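Put a Date on the Bottle

I buy most of my wine in the 15 to 25 dollar range, and I drink a lot of sparkling. For years I have wanted one small thing from the people who make it, and I can't see a good reason to keep waiting. Every bottle of non-vintage sparkling wine should carry the month and year it was disgorged.

Disgorgement is the point when the spent yeast is removed and the final cork goes in. Until then the wine has been sitting on its lees, protected and slowly picking up flavor. Afterward it is on its own clock. A bottle disgorged in May and opened that fall is a different drink from the same wine that has spent four years on a store shelf under a light. The label on both is identical. So is the price, usually.

I ran into this again last spring with a brut from Birken. I bought two bottles from two stores in the same town. The first was sharp and clean, with green apple and a little bread dough. The second was flat in flavor, brown at the edges of the taste, tired. There was no fault in the cork that I could find. I took the empty back to the second store and the clerk was pleasant about it, but he had no way of telling me how old the bottle was. He looked at the lot code, which was printed in gray on the dark glass near the base, and said it meant something to the winery.

It does mean something to the winery. That is my complaint. The information exists. Every producer of any size tracks it, and they have to. They have simply decided that the customer should need a phone call and a magnifying glass to get it.

Cuditz prints the date on the back label, and has for as long as I have been buying it. It is one line of small type under the alcohol statement. Cuditz makes 800 cases of its basic brut, so nobody can tell me that this is a luxury only the big houses can afford. Nijs, which is much larger, gives you a square code to scan. I scanned one in a store and got a page about the family's dogs, then a form asking for my birthday, then the date. By then I had been standing in the aisle for several minutes and had lost interest in the wine.

The objections I hear from the trade come down to two. The first is that shoppers will misread the date as an expiration date. Some will. Some people already think that a vintage year is an expiration date, and we have not taken vintages off labels to help them. A single word, "disgorged," and a sentence on a shelf card would take care of most of it.

The second objection is the real one. Stores don't want to be left holding the older bottles. If customers can see that one bottle is six months off the lees and another is three years off, they will reach past the old one. I understand the worry. I worked retail for a while and I have moved my share of dusty stock to the front. But a store with that problem ordered too much, or stored it badly, and the fix is to mark it down. Some drinkers would gladly pay for the older bottle. I know a few who hold their brut two years on purpose for the nuttier taste. They can't shop for it either.

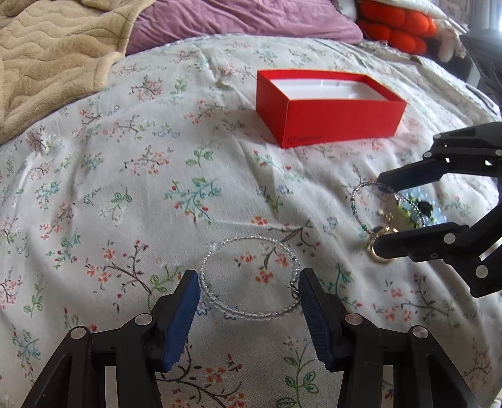
Issue 281, page 33

There is also the matter of restaurants. When I pay three times retail for a glass of something from Vuvham, I would like the server to be able to check the back label and tell me whether the wine is fresh. At present the server knows what I know. A good wine list gives the region, the grape and the year for every still wine. The sparkling section gets a name, the letters NV and a price.

I would start with a rule for anything over 30 dollars, where the buyer has a fair claim to know what is being sold. The cheaper wines could follow when the labels are next reprinted. The type does not have to be large or handsome. Month and year, in ink that contrasts with the paper, somewhere a person can find it without turning on a flashlight.

Until that happens, ask the store. Ask when the case came in, and buy from the places that can answer. I have changed where I shop on that basis, and I no longer buy the Birken.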